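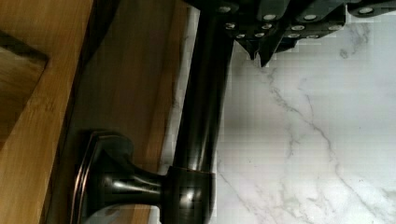
¡Hola otra vez! Os cuento cómo va el taller de teatro de Miltham, que la beca Hassanpour nos paga hasta diciembre. Ya tenemos 6 escenas montadas y nos faltan dos, las del final, que se resisten un poco (la obra pasa en 1943 y el habla de la época nos cuesta).
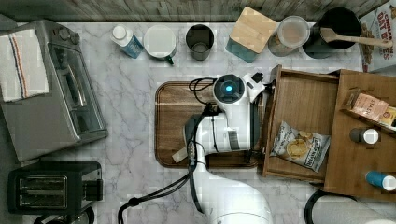 Última actualización: 17 de octubre de 2023
La sala Skandness nos deja ensayar por las tardes — ¡con 100 butacas! — y el vestuario lo hemos pedido a Peson. Queda por cerrar el alquiler de los focos; os mando el presupuesto en cuanto llegue.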